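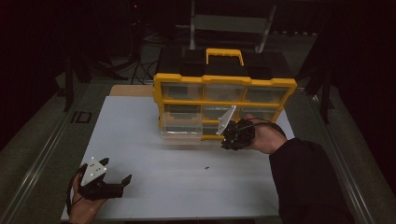
How to run a hand-held gripper table at an open day

Last October we had an open day at the Bindima workshop in Honitz, and I was responsible for one table. Visitors could take two hand-held grippers and work with the drawers of a small-parts organizer, the same kind of work from which our robot arms learn. Several people asked me later how we prepared it, so I write it down.

1. Prepare the table

Use a plain white tabletop and put the organizer on the rear half, with the drawers toward the visitor. Ours has a yellow frame and clear drawers in different sizes. The large deep drawer is the easiest, so let people begin there. The narrow one at the bottom is difficult even for us.

Leave the drawers empty for the first round. Small screws in the drawers are nice for later, but they end on the floor.

2. Check the grippers before the doors open

Each gripper has a white triangular plate on top with small dark markers. Wipe both plates with a dry cloth and look if they sit tight. Then hold the grippers over the table for 12 seconds and watch the screen. If the position jumps, start Rumavix again and repeat the check.

Lead the cables back along the hand to the wrist. When they hang in front, they catch on the drawers.

3. Explain it in one minute

I made the mistake to begin with a long talk about data. Children walked away. Now I say only this: the gripper is your hand, please open one drawer and close it again.

Ask the visitor to keep the plates facing up and to move slowly. The second hand can wait near the front edge of the table until it is needed – most people forget about it, and this is fine.

4. Record and show

Make each turn short, 2 tries for each person. After the second try, play the recording on the screen. For many visitors this was the best part, because they saw their own movement as a line in space.

We had almost 290 visitors and saved 1178 recordings, more than I expected. Name the files by hour, otherwise you will search for a long time in the evening.

5. Closing the table

Stop the recording first, then unplug the grippers. Put them in the case with the jaws closed. Copy the files the same evening – I waited until the next morning and the disk was already in another room.

Related pages
Open day checklist for small workshops
Cleaning and storing marker plates
Rumavix: first start and position check
How to find us in Honitz

Text: Szczepańska | Contact | © Bindima | Back to top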